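Ticket: Teleop demos stall when the view swings towards a wall
Product: Plevum sim, demo recorder
Opened by: Léonie Maillard
Status: waiting on Tzu-hsuan

Hi team, me again! I've been driving the sim by remote control all Wednesday to record the "go to the table" task, and I keep losing my bearings. I steer with the left stick, the view swings over, and then the recorder freezes for 2 seconds and drops whatever I was doing. Jiahui asked me to grab what I see on my side, so I'm pasting stills as I go.

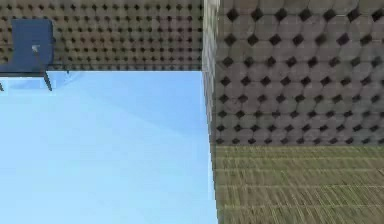

Still 1: dotted wall, blue chair part, pale blue surface. I honestly can't tell which way I'm facing.

First thing I tried was Jiahui's suggestion, dropping the stick sensitivity from 700 to 300. Much nicer to drive (thank you!!) but the freeze is still there. I also swapped the USB cable, restarted the recorder and cleared the cache. No change.

Then I restarted the demo and tried coming at the table the long way, with the sofa on my left and all that open floor ahead of me.

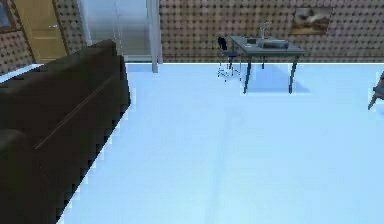
I like this approach a lot better, because I can pick out the table and the office chair and plan my line before I touch anything. I got a few clean demos saved this way. The sofa edge goes all stair-steppy against the floor, but I can live with that. If I turn too hard, though, I'm nose to the wall again and the recorder stops at step 19, same as before.

Johanna wondered if it was the wall pattern slowing things down, so I parked near the glazed bit and left the sticks alone for a while. No freeze at all. It only seems to happen while I'm turning.
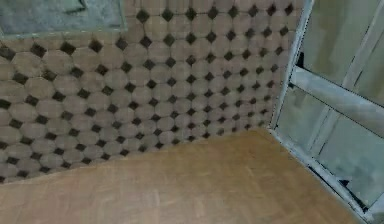
Still 3: tiled wall, wood-look floor, pale frame on the right.

Reply from Jiahui Han: Thanks Léonie, that helps. Can you keep the 300 setting, turn off view smoothing and send me the log from the next freeze? Please don't delete the broken demos, I'd like to replay them.

Léonie: Smoothing's off, log attached, broken demos are in the shared folder under Sutar. One freeze so far this arvo, on a left turn. I've left it with Tzu-hsuan to try on the other machine.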